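Steton Robotics
Open Day Demonstrators and Guest Participants Wanted
Driston workshop, September

Steton opens its doors to the public once a year, and once a year we remember that we need people to stand next to the equipment and talk. We are looking for paid demonstrators and, separately, for members of the public who would like to come and have a go. Both are covered on this page. Please read the right half.

What the day is

The Driston workshop will be open from 10 a.m. to 4 p.m. Last year 280 people came through, a good many of them under four feet tall and all of them with better questions than our board. They want to see robots. We have robots. We also have a lot of tables where a person holds a gripper by hand and picks things up, so that the robots can learn from it later, and those tables had the longest lines all day.

Visitors go through in groups of up to 30. Each group gets a short talk, a turn at the tables, a look at the Stidix arm doing its sorting routine behind the yellow rail, and then the snack area, where our control over events ends.

Part one: demonstrators (paid)

We need demonstrators for the hand-held gripper tables. You will show visitors how to hold the tool, how to approach an object, how to close on it gently and how to put it down where they said they would. Then you will do that again. By early afternoon you will have said "slower than you think" more often than you have said your own name.

The objects are household things. People arrive expecting something from a space program and get the contents of a bathroom cabinet. We like it this way. Anybody can judge whether a bar of soap has been picked up properly, and a seven-year-old will judge it out loud.

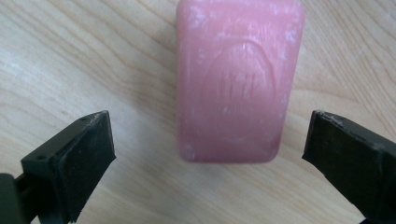 Pink soap between the open fingers at one of the gripper tables. Glamour not included.

Soap is the one we ask every new demonstrator to start with. It has rounded corners, it turns when you catch it off center, and it shows you right away if you closed the fingers at a slant. Once you can explain that to a stranger without using the word "torque," you are most of the way to being hired.

You should be:
Comfortable talking to groups, including groups that are not listening
Able to stand for most of a day
Able to lift 40 pounds (tables, mostly)
18 or older
Willing to say "I don't know, let's ask" and then go and ask

It would be nice if you had:
Teaching, museum, retail or summer camp experience
A second language
Some interest in robots, though we have hired people with none and they were fine

You do not need an engineering degree. We have plenty of those in the building already, and on open day we try to keep them near the coffee.

Pay and hours

Pay is $280 for the day, which runs from 8 a.m. to 5 p.m. with an hour for lunch. Lunch is provided. There is one paid training evening beforehand at a flat rate of $67, and you have to attend it to work the day. Parking behind the building is free. The shirt is yours to keep, whether you want it or not.

Part two: guest participants (unpaid, but there is cake)

We also want 40 people to take part in the long session at the Ansari Room, upstairs. Guest participants spend an hour at a table working through a set of pick-and-place tasks with the hand-held gripper, then tell us what annoyed them. Last year's comments ran to 67 and a few were even polite. We changed the grip on the handle as a result.

Anyone 16 or older can sign up. No experience is needed, and left-handed people are especially welcome – our own staff turned out to be suspiciously right-handed. The gripper has a camera on it that records the table and the objects. You will get a consent form in plain English before you start, and you can stop whenever you like and still have cake.

How to apply

Demonstrators: send a resume and one paragraph explaining how to pick up a slippery object to someone who has never done it. We do read the paragraph. We sometimes skip the resume.

Guest participants: use the sign-up form on the open day page and pick a morning or afternoon slot. Mornings fill up first.

The workshop is on the ground floor and step-free, and there is an elevator to the Ansari Room. If you need something set up differently, say so on the form and we will sort it out before the day.

Applications for paid roles close at noon on the last working day of August. Everyone who applies will get a reply, written by a person.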